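Moths in the wardrobe, quick tips

Doing this between loads so excuse the mess. Pantry moths are a different beast, separate page for those.

First up, find them. Adults don't eat your jumpers, the larvae do. Look under collars, inside cuffs, in the fluff at the back of the drawer. Gritty bits the same colour as the wool = droppings. Little silky tubes = larvae cases.

Vacuum. Crevice tool, carpet edges, under the bed, the gap behind the skirting if you've got one. Empty the canister outside straight away, not tommorow.

Freezing: woollens in a sealed bag, squash the air out, into the chest freezer for a fortnight. Let the bag come back to room temp before opening or you get condensation all through it.

Heat works on cottons that can take it. 60 wash, or a hot dryer. Check the label!! Ruined a good cardi that way.

Pheromone traps. Only catch the males, so they tell you how bad it is and thats about it. I had 21 on one card in December. Plekent ones are fine, so are the cheap ones. Swap when the glue gets dusty.

Cedar balls, lavendar bags... smell nice. Wouldn't rely on them.

Storage: clean everything before it goes away. Sweat and food spills are what they like, and they'll chew a cotton blend if it's grubby. Zip bags or tubs with a proper clip lid. Not cardboard.

Tees and kids stuff, lay flat and check the neckband and seams before folding.
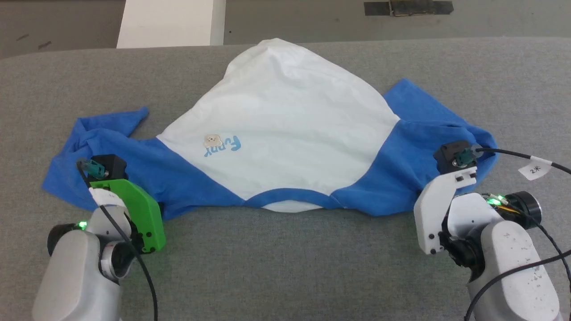

Naveen Kaushik reckons I've undersold the vacuuming. He did the traps and the freezer for months at the Stotthorpe place and kept getting new ones, then pulled up the edge of the wool carpet under the wardrobe and there they were. Treated the edge, no more on the cards after that.

Fair enough. Carpet edges first then.

Sprays: read the label, keep the cat out, don't spray clothes directly unless it says you can. Fish tank covered, pump off.

Recheck in spring.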